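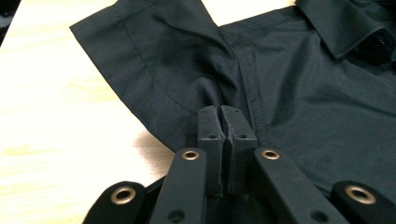 A dark navy short-sleeved button-up shirt

Button-up shirt

A button-up shirt is a garment with a collar and a full front opening fastened by buttons. In Grekstead, shirtmaking began as winter work, with most cutting done in February. The Rothe mill, in nearby Trivville, supplied cotton cloth and at its peak employed 131 people. Its looms wove cloth up to 80 inches wide.

Short sleeves were first sold as summer wear and later became common in work uniforms. The sleeve is usually joined to the body at the armhole before the side seam is closed.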